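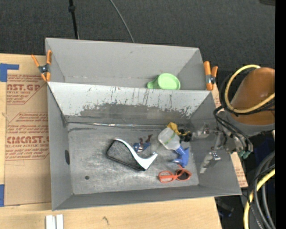 I threw out two toasters in one year and never once turned either of them over to look at the screws, one woman told us at a public meeting in Wetelen last spring. Several other people at the meeting told stories like hers. A few had the opposite kind, about a floor lamp or a mixer that had been kept going for decades with parts from other lamps and mixers. We wrote down as much as we could, and the Prultgate Repair Diary came out of those notes.

Home | Projects | Take Part | News | Contact

CALL FOR PARTICIPANTS: THE PRULTGATE REPAIR DIARY

We are looking for 500 households in Wetelen and the surrounding towns to keep a diary of what breaks, wears out, or stops working properly at home, and what they do about it. The diary begins in October and runs through the end of March. You don't need to be handy. You don't need to own tools. Households that never fix anything are as useful to us as households with a workbench in the garage, and so far we have heard from far more of the second kind.

What we mean by "breaks"

Anything in the home that you would normally expect to use again. Appliances, furniture, clothing, shoes, bags, toys, dishes, bikes, garden tools, phones, zippers, hinges, window shades. It can be big (a washing machine that won't drain) or small (a missing button). A thing can be in the diary even if it still works. If the handle on the saucepan has been loose since summer and you have decided to live with it, that is an entry, and we would like to know how long you have been living with it.

Please leave out cars, and leave out work on the building itself, such as roofs, wiring, and plumbing inside the walls. A dripping faucet is fine. A burst pipe is not what we are after, and you will have other things on your mind.

What you would be asked to do

Each household chooses one adult to be the diary keeper. The keeper fills in one entry for each item, on paper or online. An entry asks:

What is the item, and how old is it, as far as you know?
Was it bought new, bought used, or given to you?
What went wrong with it?
What did you do first? (Looked at it, searched online, called somebody, put it in the closet, nothing.)
How did it end up? Fixed, replaced, still waiting, thrown out, given away.
What did it cost, if anything?

Most entries take a few minutes. In the trial run last winter some households sent in an entry nearly every week and others sent very few. Both are fine. If nothing breaks for a month, send us the short "nothing this month" form so that we know you are still with us. Please don't save up entries and write them all at the end. In the trial run, people who did that forgot the small items, and the small items are the part we know least about.

There are also two telephone calls, one in December and one in late March. Each lasts half an hour or less. We ask about decisions that are hard to fit on a form, for instance how you decided that something wasn't worth fixing, or where you learned to do the repair. If you would rather not do the calls, tell us when you sign up and you can still keep the diary.

Photographs are welcome but not required. If you send them, please check that no mail, prescriptions, or family pictures are showing in the background.

Who can take part

You can take part if:

-- you are 18 or older
-- you live in Wetelen, Brurketmont, or one of the towns between them
-- you expect to stay at the same address through March
-- at least one person in the home can write entries in English or Spanish

Renters, owners, students in shared houses, and people living alone all count as households. If you share a house with roommates who keep their things separate, you can cover only your own belongings and the shared kitchen. We especially need more renters and more people living in apartments. We also have very few households with children under school age, and we would be glad to have some.

People who do repairs for a living may sign up, but please say so on the form. We keep those diaries in a separate group.

Payment

Households that complete the diary and both calls receive a $50 grocery card at the end of the project. Diary only, without the calls, is $30. If you have to stop early, you will be paid for the months you finished. Paper diaries come with prepaid envelopes. We can't pay for the repairs themselves, and we can't give advice on them, for insurance reasons.

What happens to your diary

Your name and address are kept apart from your entries. The entries are given a number and typed up, and only the typed version is used in the report. We may quote a sentence or two from a diary, without a name or a street. You can ask for your diary to be taken out at any time before the end of April.

The report will be free to read, and a printed copy will be kept at the Lecomte Reading Room. We plan to use it to decide what a shared tool library in Wetelen should stock and what evening classes to offer. Right now those choices are guesswork. The last round of classes had a full room for sewing machines and an almost empty one for small engines, and we had bought supplies for the reverse.

We would also like to know what people do when the part can't be had. Several trial households had an appliance in good shape except for one plastic latch or one knob. One kept a dryer door closed with a strap for the whole winter -- the replacement latch was sold only as part of a full door. We would like to know how common that is.

How to sign up

Fill in the form on the Take Part page, or pick up a paper one at the front desk of the Lecomte Reading Room. The form asks for your contact details, the number of people in your home, whether you rent or own, and whether you want the paper diary or the online one. We are mailing 1,000 paper forms to addresses picked at random, so you may get one in the mail as well. Please fill in only one form per household.

We will answer everyone. If more than 500 households apply, we will choose among them so that the different parts of the area and the different kinds of housing are covered, and the rest will go on a waiting list. People do drop out, so the waiting list is worth being on.

There are two introductory sessions, one at the Lecomte Reading Room and one in Brurketmont, both on a Monday at 6:30 p.m. They cover how to fill in an entry, with samples from the trial run. You don't have to attend. The same material is printed inside the front cover of the diary. Parking in Brurketmont is behind the building, and the side door is the one without steps.

Questions can be sent through the Contact page. Please put "diary" in the subject line.

Shared 700 times | 4 comments

COMMENTS

Guest
Do clothes really count? I darn socks most weeks and I would be sending you a lot of socks.

Prultgate Repair Diary
Yes, clothes count. If you mend several socks in one sitting you can put them down as a single entry and write how many.

Guest
I did the trial. The online form logged me out twice and I went over to paper, which was no trouble. Keep it by the fridge or you'll forget. My husband and I disagreed about whether the vacuum was broken. I put it in.

Guest
We're moving from one side of Wetelen to the other in January. Does that rule us out? Half of what we own will probably break on the truck.

Reply | Share | Older posts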